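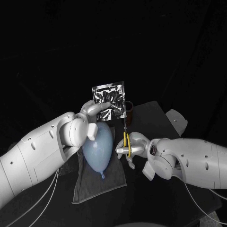 Scissors in one hand and a foil packet in the other, at the Pliltari workshop in Nendport.

Opening a packet with scissors takes most people a couple of seconds. You hold the packet in one hand, cut with the other, and look at something else while you do it. At Pliltari, a small robotics company in Nendport, the same job has taken up most of the winter.

The company wants to know which everyday hand jobs a two-armed machine can be trusted with, and which it can't. It is a narrower question than the one most people ask, which is when they can buy a robot that does the housework. Ismail Ramadan, who runs the workshop, gets that one at every family dinner.

"I tell them to buy a dishwasher," he said. "It's a very good robot. It does one thing and you have to load it."

Loading it is the hard part. Machines that wash, dry and vacuum have been in homes for decades, and they work because the people around them do the sorting, folding, picking up and putting away. Those jobs need hands, and usually two of them doing different things at the same time.

Pliltari's list of trial tasks has grown to 300. Some are plainly household chores, such as folding a dish towel or putting the lid on a jar. Others come from small shops and packing rooms: tying, bagging, cutting things open, sticking on labels. The balloon tasks belong to that second group. Reddy, a party supply business across town, puts together table decorations by hand and agreed to let Pliltari study how its packers work.

Jonalyn Manalo trained packers at Reddy for six years before she moved to the robotics company in May. Her job now is to break each task into steps and decide what counts as finished. She is strict about it. A packet that is torn open when it should have been cut goes down as a failure, even if everything inside is fine.

"If I was paying someone to do it, would I accept it?" she said. "That's all I ask. I don't care how hard it was for the machine."

Scissors, she said, were a bad surprise for the engineers. The handles have to stay put in the hand while the blades move, and a packet made of foil crumples as soon as it is pushed. Hold it too lightly and it slides away from the blades. Hold it too hard and it folds over on itself. A person feels this happening and shifts a thumb. The machine has to be taught to notice, and it often notices late.

Balloons are a different kind of trouble. They are light, they roll, and they squash under the fingers and spring back. Twisting or wrapping a neck also calls for both hands to work on the same small spot without getting in each other's way. Ramadan's team lays a towel on the table for these trials, which keeps the balloon from wandering off.

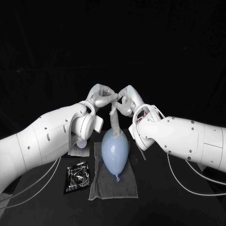 Both hands close in on the neck of a balloon, one of the jobs on the trial list.

By the company's own count, the arms have made 3000 attempts across the full list. Ramadan would not give a single success rate for them, and he is wary of anyone who does. A machine that folds a towel well nearly every time and drops a jar lid half the time has an average that tells a buyer very little.

What he will say is that roughly 700 of those attempts had to be stopped by a person. The rest ended without help, well or badly. Speed is the other problem. On most tasks the arms are several times slower than Manalo, who times herself now and then to keep everyone informed.

There is a case for slow machines. Prernus, a packing firm that has followed the trials, has said it would consider a robot that worked at a third of a person's pace if it could be left alone overnight. That last condition matters more than the first. A robot that needs someone standing next to it saves no labor at all, and so far these do need someone.

Homes are harder again. A shop can keep its tables clear and its parts in the same place every day. A kitchen changes by the hour, and the scissors are never in the drawer they came from. Ramadan thinks paid work in packing rooms will come first, in a few dull jobs, and he declined to put a year on it. He does not expect to see a general household helper on sale soon -- at least not one he would leave alone with his dishes.

Manalo's next batch of tasks is already written up. It includes peeling stickers off their backing, which she expects to go badly, and threading ribbon through a punched card, which she thinks may go better than the engineers do. The scissors stay on the list until the cuts come out straight.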